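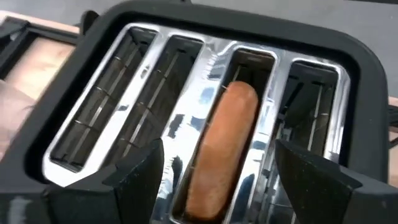 Posted in: Workshop Notes > Checklists & Sign-offs

Gripper Comparison, Kitchen Bench: Pre-run Inspection with Comments

Please work through these in order before you compare the Celitz fingers with the Denari ones. I've written my comments under each item the way I'd say them if I were standing beside you with a cup of tea, so forgive the length. Initial each line on your own copy and leave mine clean!

1. Emergency stop pressed and released, both arms. DONE
Press it once with the arms parked and once with them moving slowly. I know it feels fussy doing it twice, but the Khalaf controller reports the two cases differently and we want both in the log.

2. Finger screws checked on both grippers. DONE
One on the left arm took a quarter turn. Mark each screw head with the paint pen afterwards, and please put the lid back on the pen (I've bought three this year).

3. Finger tips inspected for nicks and crumbs. DONE, SEE COMMENT
The Celitz tips are narrow and lovely for slots, though anything sticky seems to find its way into the corners. Wipe them with a damp cloth between food items and let them dry before you zero the force reading.

4. Toaster unplugged at the wall for all reaching trials. DONE
Switched off doesn't count. Metal guide wires and a stray finger are a poor match, and we're only comparing reach and grip at this stage, so there's no call for heat at all.

5. Grip force limit set for soft food. 14 newtons, DONE
Same limit for both sets of fingers, or the comparison isn't worth the afternoon. For fruit and crockery go up to 22, and write the change on the sheet before you start the next trial.

6. Clearance over tall items. NEEDS ATTENTION
The safe travel height is still the one we used for flat plates. Raise it to 350 mm above the bench and run the whole path empty at low speed, watching the wrist as well as the fingers.
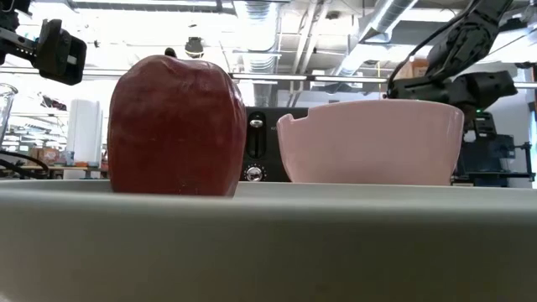
Nisreen Jaber: Could we add a line about the wrist camera cables? I ran the Denari set in December and the grip was fine, but the cable pulled tight whenever the wrist rolled past halfway. I'd want that checked before anybody blames the fingers for a missed pick.

Happy to, Nisreen, and thank you, I've made it item 7.

7. Cables followed by hand from wrist to base. DONE
Roll each wrist slowly to both ends of its travel with the power low. You're looking for slack at every joint. If a tie has to be moved, move it and then go back to item 1, I'm afraid.

8. Glass and ceramic pieces inspected. DONE
Run a gloved thumb along each rim. Chips are all right for grip trials as long as they're noted on the sheet and the piece stays out of the sink where people are washing up bare-handed.

9. Shared space between the arms. PARTLY DONE
Only one arm should enter the middle of the bench at a time until the Cindico planner update has been tested properly. I've had good results with it so far, but only at a quarter speed, and I'd like to see it behave with a crowded table before I trust it any further.

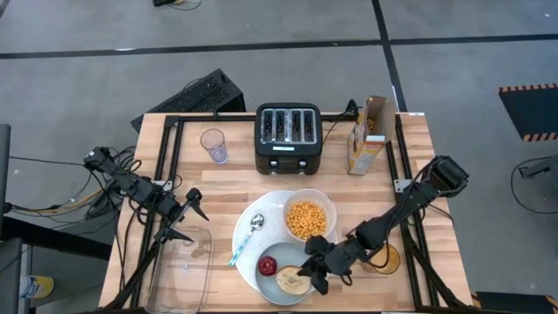
When you do try it at half speed, keep the stop button in your hand and have a second person watching the other arm. Two pairs of eyes make the whole thing much more pleasant, and you'll have someone to write down the colour of the status light while you're busy.

10. Logging on and disk space checked. DONE
Set the force log to 1000 samples a second for both grippers. Label the files with the finger set first and the food second, please, so they sort sensibly.

Result: fine to proceed with single-arm trials. Item 6 to be finished first, item 9 to stay open. Next copy of this sheet goes on the clipboard by the door.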